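Photos from the Serneck unit, finally. Sorry for the wait – had most of these on a card since last month and only got round to sorting them 2020-03-09, late, with a cold. More to come when Brayden sends his over.

Quick recap for anyone new. Benine has the ground floor, Surnon had it before us and left a fair bit behind. We're keeping what's useful and painting what isn't. Budget is 2000 for the lot, lighting included, and we've gone through more than half. Opening in May if the floor behaves.

## The main room

Still sparse but getting there. Wooden stairs stay as they are, dark treads and all – I wanted to sand them, got outvoted, and now I quite like them against the white walls. The curved handrail was what sold Beatrice on the place to begin with. She'd have signed for that alone I think.

Shelving is up against the wall. Wood with gray-brown compartments, bit heavy for the room on paper but it needed something with weight in it. Plant on top, pink flowers, white pot.
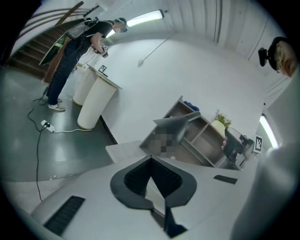
The white pedestals have been the most argued-over thing in the whole job. Two cylinders and a white top laid across, and you've got a table. Brayden Bouchard wants a proper one with legs. I say leave it till we know how many people turn up. The top lifts off, the pedestals roll if you tip them (carefully) and the whole lot can go under the stairs for talks.

Cables are next on the list. Power strip on the floor is temporary, so is the lead hanging across the wall. Morris are quoting for trunking, 24 metres of it, and a couple of extra sockets by the shelves. Until then mind your feet.

Ceiling is the white corrugated stuff. Can't do much about it and don't really want to. Fluorescents stay for now too – bright, not flattering, but you can see what your doing. Beatrice has her eye on some warmer lamps for the evenings.

## Colours

Floor stays the dark gray-green. We did test a paler one in the back corner and it showed every single footprint by lunch. Painted back over it the same week.

Walls: white, two coats, third coat by the door where the old Surnon sign was. You can still make out the S if the light's low. Might leave it.

Small bits of blue here and there, thats the plan. Cushions, a throw or two, nothing matching. Beatrice Rugemalira is in charge of anything soft, so ask her and not me. I once bought a curtain in the wrong length and it still gets mentioned.

## Still to do

- trunking (Morris, date to be confirmed)
- second coat on the skirting
- hooks for coats, at least ten
- lamps
- something to put in the lower shelves – books? boxes? Brayden says leave them empty, I dont agree
- door closer, it slams

73 people on the list for the opening, which won't fit all at once, so it'll be two sittings. Times to follow. If you've had an email from us you're on it, if you haven't and think you should of, write to Beatrice.

Anyone with a spare step ladder, we'd like to borrow it for a fortnight. Ours went to the Benine storage with the old counter and is now behind the old counter.

Brayden's photos of the back room and the yard go up next, when I've got them. He took loads before the painting started so there should be some decent before and afters. Kitchen after that – no pictures yet, sink isn't in.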